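The Long Side of the Square

By Annick Moulin

There is a moment, in every town that builds something large, when the people stop calling it "the works" and begin to call it by a name. In Rodstead this happened slowly. The library opened its doors in February, and for many weeks my neighbors still told me they were going "over to the works" to return a book.
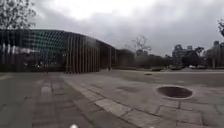
I came to live in Rodstead from a much smaller place, and I must confess that large squares made me uneasy. In my village the square was the size of a good garden. You could call to a friend on the other side and she would hear you. The new square is a different thing. When I crossed it for the first time I walked too fast, with my head down, as if I had to be somewhere.

It was Inès Delorme who taught me to slow down. She worked on the building for the office of Cellier, from the first drawings to the last door handle, and she agreed to walk with me one morning under a very gray sky. She was pleased with the weather. In sunshine, she explained, visitors look at the shadows and forget the wall.

The wall is what she wanted me to see. From the paving it goes away from you in a long soft curve, low for its length, and it is covered with narrow upright fins, dark brown and bronze, set close together from the ground to the roof. I had thought of them as decoration. Inès told me that they began as an answer to a complaint. In the first version the reading rooms had plain glass to the west, and a group of future users, invited to look at the model, said that they would be blinded every afternoon.

"We went home a little offended," she said. "Then we made a test with strips of cardboard and a desk lamp, and they were right."

There are 1,552 fins in the final order. They were made by Pichon, a metal workshop which until then had mostly produced railings and gates. The color took longer to agree on than the shape. Thirty samples were hung on a fence for one winter, and the two that people disliked least were both chosen.

The upper part of the building is more playful. Up there the glass swells outward, with its grid of small panels, some dark and some a green that is nearly blue. Children call it the fish. Inès does not like this name, but she has heard it so often that she used it herself twice during our walk.

We went on to the subject of the pavement, about which I had many questions. Why so much of it? The town wanted a place where 4,000 people could stand for a concert, and the market needed to return after the building years. On a quiet morning you feel this emptiness that was planned for a crowd. Some residents wrote to the newspaper to ask for flower beds. Others, and I know several of them, are happy to have one place in Rodstead where a child can learn to ride a bicycle without meeting a car.

The trees are a gentler matter. Beyond the paving there is the long dark green line of trees and hedges, and behind it the taller buildings of the town look farther away than they are. A couple of trees with bare branches stand out against the gray sky. I asked Inès if she had wanted more of them. She answered that she had wanted 2,000 things, and that a budget is a kind of gardener also.

I have now my own habits there. I enter from the hedge side, so that the curve opens in front of me little by little. I walk next to the fins and watch how they close up when I look ahead and open when I turn my face to them. My pace is slower than it was. Last week a man passed me with a large box of books, walking fast, head down, and I recognized the step.

Inès has left Cellier and works at present on a swimming hall in Nesach, where the square, she told me, will be small enough to call across. I have promised to go and try it.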